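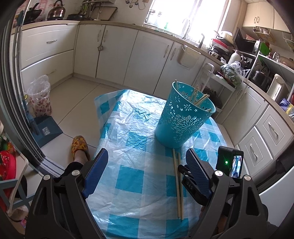
Chopstick storage: notes from a small kitchen

Costel Zupan
10/17/23

Print this page | E-mail this thread

1/
Thread on storing wooden chopsticks. Scope: plain unlacquered wood, washed by hand, daily use. Lacquered and metal ones behave differently and I don't own any.

2/
Current container is a turquoise plastic bucket, flower cut-outs in the side, wider at the rim than at the base. It lives on the kitchen table. It is much too big for the job. I have stopped minding.

3/
The cut-outs are the reason I kept it. A closed jar holds the water that runs down the sticks. Wood standing in water goes dark at the tip, then soft, then it smells. Air through the side wall slows all of that.

4/
The taper matters too. In a straight cylinder the sticks stand in one tight bundle and the middle ones stay damp. In a flared one they fall outward and lean on the rim. Some still clump. I shake the bucket when I pass it.

5/
Drawback of the flare: short sticks slide down and you have to fish for them. Anything that barely clears the rim should go in a drawer.

6/
Previous containers, in order:
- glass jar (no drainage, mold at the bottom)
- Lorkby cutlery caddy (drains well, falls over)
- a mug (see glass jar)
- the bucket

7/
The Lorkby deserves a fairer note. Good holes, easy to scrub. But the base is narrow and long chopsticks put the weight up high. Fill one side first and over it goes. If you only keep forks in it you will be fine.

8/
Washing. Warm water, a drop of dish soap, rub along the grain. I do 4 pairs at a time. A whole fistful rolled between the palms gets the outside ones clean and leaves the rest as they were.

9/
No soaking. Water gets into the end grain first and that's where splits start. If rice has dried on, wrap the tips in a wet cloth for 20 minutes and then wash.

10/
Drying. Flat on a towel, one layer, until they feel the same temperature as the table. Damp wood feels cool against the lip or the inside of the wrist. Then into the bucket.

11/
Tips up or tips down: I store tips up. The handle end can take a bit of grit from the bottom of a container. The end that goes in your mouth shouldn't have to.

12/
Counterargument from my sister: tips up means everyone's fingers touch the tips when they grab a pair. Correct. Grab lower.

13/
Pairing. Mine came from several packs and the lengths differ slightly. I lay two down side by side on the table, square the ends with a fingertip, and compare. Parallel and even, they're a pair. If one rocks, it is bowed and becomes a plant stake.

14/
Do this on a flat surface. A thin plastic tablecloth like my teal and blue check one wrinkles, and a stick lying across a wrinkle looks bowed when it isn't. Smooth the cloth or check against the bare table edge.

15/
On the tablecloth in general: it wipes clean, it glares under the light, and it creeps toward one side over the course of a week until a corner hangs down too far. I pull it back. Clips would fix it. I have bought clips twice and used them on bags of flour.

16/
Discard rules. Any split, any fuzz at the tip that sanding doesn't remove, any smell after drying. I went through the lot this month and 13 sticks failed. An odd number, so one good one is now single.

17/
Sanding: fine paper, light strokes toward the tip, wipe with a damp cloth, dry again. Do it over the table with the dustpan within reach. The dust is very light and settles in tile grout, and dark grout hides it until you walk through in socks.

18/
Oil: optional. I tried the Guleten board oil, thin coat, wiped off after an hour. Color got deeper, grip got worse. Noodles became difficult. I let it wear off and haven't repeated it.

19/
Cleaning the bucket itself. Once a week, empty it completely. The petals of the big flower trap a grey film on the inner edges. Old toothbrush, dish soap, rinse from the inside out, stand it upside down to drain.

20/
A reader (Panicker) asked whether a paper towel in the base helps. I tried it. It was soaked by evening and kept the ends wet all night. Take it out, or change it daily, and I know which of those I would manage.

21/
Same reader asked about the Flitus hanging rack. I haven't used one. My only free wall is next to the stove and I don't want wood there collecting grease.

22/
Open problem: two chopsticks are always left lying on the table next to the bucket. I put them in, and later there are two again. Possibly the same two. I may mark them with pencil and report back.

Print this page | E-mail this thread

Contact | Copyright Costel Zupan | Back to top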